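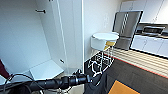

Journal home | Current issue | Archive | Authors | Search

4. Construction and Deployment of the Head Unit

4.1 Workshop build

The head unit was built in a shared workshop in Seixas over one summer. The design constraint was that every part other than the sensor board could be made or modified with a drill press, a small band saw and a desktop printer. The first version, completed in June, used a printed neck joint driven by two hobby servos. The joint cracked along the layer lines after 67 pan cycles and was replaced with a folded aluminum bracket. No printed part in the final version carries a bending load.

The sensor board is a Flomel stereo module with a fixed baseline. It is bolted to the bracket through rubber washers, which reduced image shake during travel but also allowed a slow drift in pitch. The drift was corrected in software by refitting the floor plane at startup. An attempt to remove it mechanically with stiffer washers brought the shake back and was abandoned.

Power and data run through a single harness down the rear of the mast. The harness is clamped at both ends and left slack at the neck. Earlier versions had the clamp at the neck itself, and two conductors failed there.

4.2 Test space

Development trials were run in a furnished home and not in the workshop, where the open floor and uniform lighting gave results that did not transfer. Figure 4 shows part of the home from head height. The view contains several conditions that the workshop lacked: an open cabinet with a door panel standing out into the room, a stool on a wire base, a stainless steel panel set at an angle, and mats on dark gray carpet.

Figure 4. Test space from head height, with an open white cabinet at left and the stool near the center.

Each of these affected the depth estimate in a different way. White cabinet interiors produced few stereo matches, and the map was filled there by interpolation from the edges. In poor cases the interpolation closed the opening completely and the planner treated the cabinet as a solid block. Door panels were detected along their faces but lost when seen nearly edge-on. Brushed steel returned matches on reflected room features, placing points well behind the true surface. Wire furniture was reduced to a seat with nothing under it.

The last case was the most serious for navigation. A base made of thin rods falls below the size filter used to reject speckle, and the planner proposed paths under the seat. Lowering the filter threshold restored the rods but admitted speckle over the carpet. The adopted solution keeps the filter and projects the outline of any raised horizontal surface to the floor as an obstacle. This blocks some passable space under tables, and was accepted.

4.3 Floor coverings

Mats were handled separately from other obstacles. The drive base can climb a low edge but tends to push a light mat ahead of it when approaching at a shallow angle. Height alone did not separate mats from carpet reliably, so a color and texture boundary test was added. Fine stripes were a difficulty for this test. A striped mat was at first split into many narrow regions, each too small to be kept. Blurring the image before segmentation merged the stripes, at the cost of a less exact mat edge.

The planner now crosses mat edges as close to a right angle as the free space allows. Where no such approach exists, the mat is marked as closed.

4.4 Trial procedure and results

The final software was frozen on 7th September. A set of 100 point-to-point runs was then made with start and goal positions drawn from a fixed list. Doors and movable furniture were rearranged between blocks of runs by Beatriz Calado, who did not operate the robot. The operator was permitted to stop the base but not to steer it. A run was counted as a success if the base reached the goal without contact and without a stop.

Of these runs, 67 met the criterion. Failures were dominated by door panels seen edge-on, followed by displaced mats. No contact with the stool was recorded after the projection step was introduced. Median planning time was about 382 milliseconds on the onboard Ovadix board, with the longest times occurring after a door had been moved and the stored map no longer agreed with the current view.

The success rate is specific to this home and should not be read as a general figure. The furniture was varied in position but not in kind, and all runs were made under room lighting. A second site at Trernside has been measured, and the same list procedure will be used there with the washers and bracket unchanged.

Share (2) | Comments (0) | Cite this article | Save

Related articles
Folded sheet brackets for low-cost pan mechanisms
Stereo matching failures on plain interior surfaces
Edge-on door detection for small mobile bases
Shared workshops as sites for robot construction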